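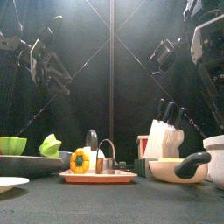
Toy kitchen pieces set out on a dark grey tabletop.

I had meant to stay an hour with Syafiqah Ginting and ended up missing two buses home. She runs the toy library in Wernthorpe, up a flight of stairs over the old seed merchant's, and she is one of those people who can make you care deeply about a shape sorter.

The idea is simple. You join, you borrow toys for 3 weeks, you bring them back and borrow some more. There are 1,637 toys in the catalogue at the moment and 57 families on the books, though that number had gone up by one before I'd even got my coat off, because a dad with twins came in to sign up while we were filling the kettle.

"I love that bit!" she said, when he'd gone off down the stairs with a marble run under each arm. "They always come in thinking there'll be a catch. Then they go a bit quiet, and then they start taking things off the shelves."

She grew up in a house with plenty of children and not much to share between them, and her favourite toys were the ones that came from next door. An elderly neighbour kept a trunk of her own grown-up children's things in the hall, and anybody from the street could knock and take something home. "You had to say what you'd done with it when you brought it back. That was the only rule. I once told her I'd run a hospital for a week with a tea set, and she wanted to know how the patients were getting on."

She still asks the question. Every return gets written up on a card in the child's own words (or the parent's, for the very small ones), and the cards stay with the toy. I spent a happy twenty minutes just reading them. A set of wooden railway track had been a river, a fence for cows and "a long biscuit". A pull-along duck had been to two weddings.

Pretend food, she tells me, goes out more than anything else in the place. Jigsaws come back after a single outing, puppets have their seasons, but the pots and pans and little vegetables barely touch the shelf. Children of two like it and so do children of nine, who write out menus with prices and get very strict about bookings.

"It's the thing they see us do every single day," she said. "They've watched somebody cook since they could hold their heads up. So they know how it goes, they know the order of it, and they can be in charge for once. My nephew makes me soup and then tells me it's too hot and I've got to wait. I have to really wait, too. He checks."
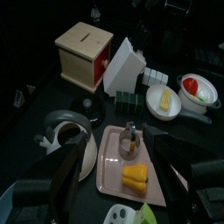
What lasts and what doesn't

I asked what she'd learned about toys from lending so many of them, and out came a notebook. She writes down everything that breaks. Hinges go first, then anything held on with a single dab of glue, then wheels. Stickers are hopeless. Plain wooden blocks hardly ever come to grief, and the oldest set in the building, bought second-hand from a playgroup in Skarow for £40, has never lost more than its lid.

"People apologise so much when something's broken," she said. "I'd far sooner have a thing come back with a wheel off than have it sit on top of a wardrobe being kept nice."

Mending happens in the evenings, at a long bench under the window with the radio on. Her friend Liem does the sewing, mostly dolls' arms, and Syafiqah does the sanding and painting. She showed me a farm gate she'd remade from a ruler and was so pleased with it that I took a photo of her holding it up, which then came out blurred because we were both laughing.

Missing pieces are the bigger headache. Everything is counted out and counted in, and there's a jar by the door for strays. She no longer chases anyone for a lost piece. "It'll be in a boot," she said. "Give it till the weather turns and somebody'll put their foot in it."

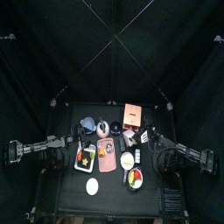

Kitchen-themed objects grouped together on the table.

Next for the library is a second afternoon each week, starting in November, at the hall on Prulter Lane, for families who can't manage the stairs with a pushchair. She's been working out how to get enough toys across town in a small hatchback, and the answer seems to be a lot of pillowcases. She'd like to take the dressing-up rail as well, if the back seats will fold.

Did she have advice for anyone thinking of starting one of these in their own town? She had loads. Begin with whatever your friends are about to give away. Label the box and the lid. Borrow a room before you rent one. Let the children put things back themselves, even when they do it wrong.

"And play with the stuff!" she said. "I take something home most weekends. I've had the big magnetic fishing game since last time, and I'm meant to be returning it this afternoon, and I haven't filled in my card."

She filled it in while I found my scarf. It said she had caught a shark and let it go.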